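Spent the month of February sorting out the marble in our front hall in Mollstead. A few posts on how it went.

1/ The stone is beige with brown and rust veins. We bought it as an offcut from Kultemel for $329, delivery included.

2/ New slabs that size started at 1,170. For that difference I can live with a few smudgy patches.

3/ Clean it with water and a drop of dish soap. No vinegar, no lemon. Acid etches marble and you won't wipe that out.

4/ Dry it with a second cloth. I skipped this for a week and got a dull film – buffing took almost 100 minutes.

5/ Cables are the next job. I want the pink one tidied before anything else goes near the stone.
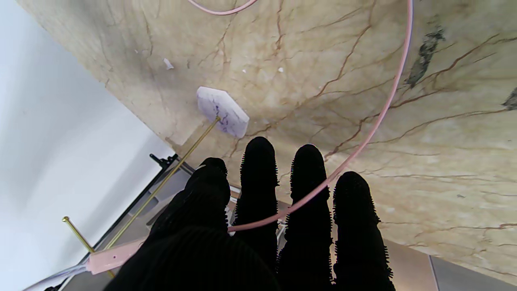

Pink cable in both of these, beige marble too.

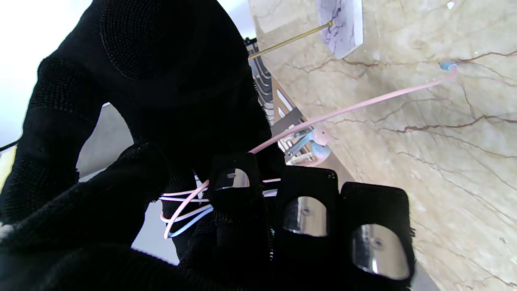 6/ Next: sealing. I'm using the Fundatby sealer, 3 thin coats, a night between each. Test a corner first – some stone goes darker and stays that way.

Comments

Does the sealer smell? We have a small hall.

Got an offcut the same way, from Chisholm. Ours had a chip on the back but it's against the wall now.

Dish soap left streaks on mine. Plain warm water did better.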